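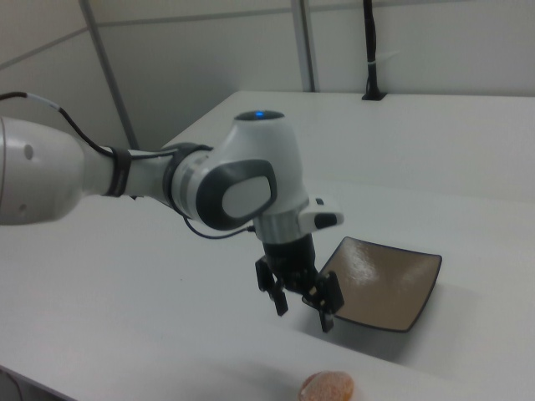

Drirkton Robotics Open Day: Your Questions Answered

Our doors are open again this October, and we can't wait to show you around! These are the questions that have landed in our inbox so far. If yours isn't covered, the contact form at the bottom of the page goes straight to the open day team.

What is there to see?

The main draw is the tabletop demonstration, where a robot arm with a two-finger gripper works with ordinary kitchen things: plates, fruit, and whatever else we've put out that hour. It sounds simple until you're standing there watching and find yourself holding your breath over a mandarin. There's also the Henare sorting line in the back hall, a wall of retired grippers you can pick up and squeeze, and a corner where kids can plan a robot's route with floor tiles.

Why fruit and plates?

They're hard! A piece of fruit is round, rolls away if you nudge it, and bruises if you squeeze too much. A glossy plate throws reflections that can confuse a camera, and a raised rim gives the fingers something to bump into. People do this with half a brain while talking on the phone. Getting a robot to do it well takes a lot of practice, and we think that's the most interesting part of the whole field.

Will the robot ever drop something?

Oh yes. Everything you'll see is live, so expect some fumbles. Last year's crowd cheered louder for the misses than for the good grabs, and a lot of the best conversations started with "so why did it do that?"

How many tries does it take to learn a task?

It depends on the task. For the fruit-on-plate job, the Brarkeck team started with 200 practice runs and wasn't happy with the result. They went to 1,000, then kept going and stopped at 2,402. Ask them about it when you visit – they have charts, and they love showing them.

Can I drive the arm myself?

Yes, at the hands-on station next to the main demo. You get a short lesson and then a turn moving the arm and closing the gripper. Sign up at the front desk when you arrive, as slots go fast in the morning. Drivers need to be 6 or older, and anyone under 12 needs a grown-up beside them.

How close can we get?

Closer than most people expect. The hands-on station has you right at the table with a staff member. At the main demo there's a line on the floor, and we ask everyone to stay behind it while the arm is moving. Small children can sit on the mats in front.

Is it loud?

The arms are pretty quiet. The sorting line is the noisy part, with air valves that hiss and pop. Ear defenders are on the hook by the door to the back hall, in adult and child sizes. If you'd like a calmer visit, come between 9 and 10 a.m., when we run the arms only.

Do I need to know anything about robots?

Not a thing. Our demonstrators talk to first graders and retired engineers in the same hour and enjoy both.

Can I take photos and video?

Please do! Just turn the flash off near the demo tables, because sudden bright light can throw off the vision systems.

Do I need a ticket?

Entry is free and you can walk in. School groups should book ahead through the form so we can set aside a time at the hands-on station.

How do I get there, and is there parking?

We're in the Trolovwood building, second entrance on the left after the gate. Visitor parking is behind it, with step-free access through the side door. The elevator is out of service until November, but all of the open day is on the ground floor.

Is there food?

Coffee, juice, and sandwiches are on sale in the lobby from 11 a.m. Please finish them before you come into the demo area.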